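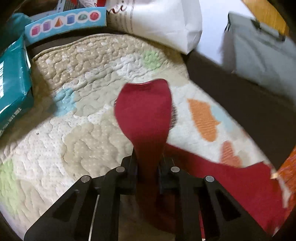

Section 4. Washing and Drying a Quilted Blanket

These steps apply to the Conwood W-33 washer and to quilted blankets with a cotton or polyester filling. For wool, silk or down filling, follow the sewn-in label and skip this section.

Before you start

Check the seams and binding. Close any gap longer than a fingertip with a few hand stitches. Loose filling can block the drain filter.

Test for color bleed. Dampen a white cloth, press it on the darkest patch and hold it there for a minute. Repeat on any reds. If color comes off on the cloth, wash the blanket by itself in cold water.

Washing

1. Shake the blanket outdoors and pick off any threads.
2. Treat stains with a little liquid detergent. Leave it for 15 minutes. Do not scrub across the quilting lines.
3. Load the blanket loosely in a ring. The drum should be no more than two-thirds full.
4. Add half the usual amount of liquid detergent to compartment B. Leave the softener compartment empty.
5. Turn the dial to Bulky and set the temperature to Cold.
6. Set the spin speed to 520 and press Start.
7. When the cycle ends, press Rinse once more if the water in the door seal still looks soapy.

Note: If the display shows E6, the load is off balance. Press Pause, wait for the door to unlock, spread the blanket out again and press Start.

Caution: Do not use bleach, including oxygen bleach, on patchwork. Older fabrics may fade unevenly.

Drying

1. Lift the blanket out with both arms. A wet quilt hung from one corner can tear at the stitching.
2. Lay it over two parallel lines, or flat on a clean sheet, out of direct sun.
3. Turn it over after four hours.
4. To use a dryer, choose Low and stop it every 20 minutes to refold the blanket.
5. Press the thickest part between your palms. If it feels cool, keep drying.

Caution: Do not store the blanket until the filling is dry all the way through. Mildew stains are usually permanent.

For storage, see Section 5. For a replacement drain filter, contact the Orkville parts desk and give the model number printed inside the door.

Text: Sigrun Engebretsen. Revised Oct 15, 2020.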